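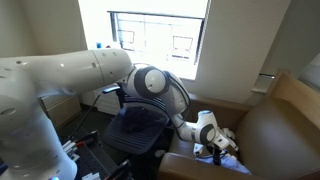
Polling place inspection checklist, with comments

Place: Prakivholm Hall, Cluvgate
Used for: Cluvgate ward and the northern part of Didora ward
Inspected by: Kgomotso Coetzee
Visit: January, in the morning, with a second look at the car park after dark

Marking: OK = no action. Action = must be put right before polling day. Note = for the presiding officer to know on the day.

1. Approach and car park

1.1 Path from the road to the main door clear and level: Action
One slab has lifted near the gate and stands proud of the next one. It was reported after the last election and has been marked with yellow paint, but the slab itself has not been relaid. The paint is wearing off.

1.2 Outside lighting: Action
Two lamps serve the path and the one nearer the door does not come on. Voting goes on until 10 pm, so the path will be in use for several hours of darkness.

1.3 Marked bays for disabled voters: OK
Three bays, all close to the ramp. Cones to be put out the evening before, as the bays are used by parents dropping off at the school opposite.

1.4 Space for party tellers outside: Note
Tellers stood in the porch last time and voters had to squeeze past. Ask them to stand on the grass side of the path, clear of the ramp. If it is raining they may use the bicycle shelter.

2. Entrance

2.1 Step-free way in: OK
Ramp is sound, handrail firm on both sides.

2.2 Main door stays open safely: Action
Held back with a wedge at present. This is a fire door and the wedge must go. Kandasamy, who hold the maintenance contract for the building, have been asked to fit a hold-open device linked to the alarm. No fitting date given yet. If it is not in place, post a member of staff at the door.

2.3 Door mat: OK
Flush with the floor.

2.4 Notices can be fixed up at a height all voters can read: Note
The glass panel will take tape. The painted wall will not, and the hall asks us not to try.

3. Voting room

3.1 Capacity and queue: Action
The room takes six booths in a row along the inner wall. At the last election there were six as well, but they were set across the middle and the queue crossed the line of people leaving. Use the new layout plan. In by the main door, out by the side door.

3.2 Low-level booth for wheelchair users: OK
Goes at the end of the row with turning space in front.

3.3 Privacy of booths: Action
A booth at the window end can be overlooked from the path. Blinds to be drawn on that side. The cord on one blind is broken.

3.4 Ballot box in sight of the presiding officer at all times: OK
Provided the table is placed as on the plan. It was tried the other way round and a pillar gets in the way.

3.5 Trailing leads: Note
There is a socket behind the staff table, so no extension lead is needed across the floor. Do not run one for the kettle.

3.6 Heating: Note
Controlled by a timer which goes off at 19.00. Ask for it to be overridden. Staff were cold for the last part of the day in the spring election and brought in a fan heater of their own, which is not allowed.

4. Fire and emergency

4.1 Exits unlocked and unblocked: Action
Side exit was partly blocked by stacked tables. These were moved during the visit but there is no agreed place to put them.

4.2 Extinguishers in date: OK

4.3 Alarm test record seen: OK
Weekly entries, none missing.

4.4 Assembly point: Note
Far corner of the car park. In an evacuation the presiding officer takes the ballot box and the register out. Unused ballot papers go with the poll clerk.

5. Staff

5.1 Toilet and drinking water: OK

5.2 First aid kit: Action
Plasters and eyewash out of date. Replace.

5.3 Telephone signal: Note
Poor in the kitchen, good by the main door. Number for the elections office and the police contact to be written on the inside cover of the log.

Result: suitable for use once items 1.1, 1.2, 2.2, 3.1, 3.3, 4.1 and 5.2 have been dealt with. The slab and the lamp are for the council's highways team, the door is for Kandasamy, and the rest can be done by the elections office. Second visit to be arranged when the door has been fitted.

K. Coetzee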